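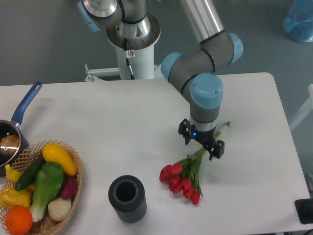 Irkmont open day, Brornley site

filali_k
Posted 12 Jun 2018
Went to the arm demo at 12. Two-finger gripper, tulips, ribbed vase. Anyone get the grip force?

mbolt
Ilham Badawi quoted 4 N for stems. I'd call that too high for cut flowers.

filali_k
Fine if the fingers take the whole bunch. The load is shared.

mbolt
Shared unevenly. The outer stems take most of it.

Flollach
Disagree. Reach is the limit, 1325 mm on the handout, and the pedestal is behind the table. Has anyone got the payload sheet?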